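Leave the Afternoon Alone

March 4, 2024

I have stopped booking guided trips that tell me what I am doing every hour. My last one was a 7-day tour out of Grustodton in August, and the printed schedule ran to four pages. Breakfast at a named restaurant, bus to a named viewpoint, forty minutes at the viewpoint, bus to a named lunch. Even the rest stops had times next to them.

The tour was not badly run. The bus left when it said it would, the guides knew their roads, and the hotel in Dewan was clean. My complaint is with the idea behind it, that an empty slot in the day is a fault the company has to fix.

Take the climb to Kundbridge. The pass sits at 3,672 feet and the road up is the best part of the trip. There are pull-offs the whole way, with farm stands, a small church and a stream you can walk along for a mile or more. We stopped at none of them. We had a lunch booked for 12 people at the top, so we went to the top, and then we waited 25 minutes for the kitchen to open.

When I asked if we could walk down to the first pull-off and be picked up there, the answer was no. The insurance did not cover it and the driver had a break coming. Those are fair answers. They are also what you get when a day has been planned so tightly that one small change knocks over the rest.

People who sell these tours say that travelers want full days. I believe them, up to a point. A full schedule looks like good value on a web page. If one company lists nine stops and another lists four, most people will pick the nine, and I have done it myself. You only find out on the road that nine stops means nine times getting on and off a bus. 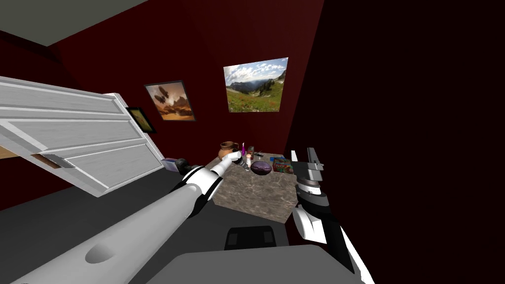
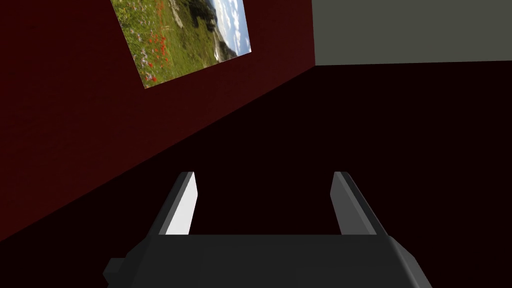

Two computer-rendered views.

The one free afternoon we got was by accident. The ferry to Drernon was canceled for wind and the guide had no backup plan, so she gave us the key to the luggage room and told us to be back by six. I walked to the far end of the harbor, ate a fish sandwich, sat on a wall and talked to a man fixing a net. Then I got lost in the streets behind the market and found a bakery. It was about 2 hours all told before I turned back, and it is the part of the week I remember best. At dinner most of the group said something close to that.

There is a case against me and I should give it. Some travelers have only one chance to see a place and do not want to spend it on a wall with a sandwich. Some have trouble walking and need the bus close by. Parents with small children may be glad to have someone else decide on lunch. A free afternoon in a town where you don't speak the language can be a long one if you are shy or tired. I would not want the full tour to go away.

What I would like is an honest gap. Put one open afternoon in every two days, print it on the schedule as open, and don't fill it later with an optional boat ride at extra cost. Have the guide hand out a town map with the restrooms and the bus stop marked, give a time to be back, and leave it there. Anyone who wants company can stay with the guide.

It would cost very little. Fewer entrance fees, fewer miles, a proper break for the driver. The company could even lower the price a bit, though I am not expecting that.

I am looking at tours again for this summer. So far I have read the schedules of five companies that go to the Kundbridge side, and one of them has a blank afternoon, on the fourth day. I have written to ask if it is really blank or if they just haven't filled it in yet.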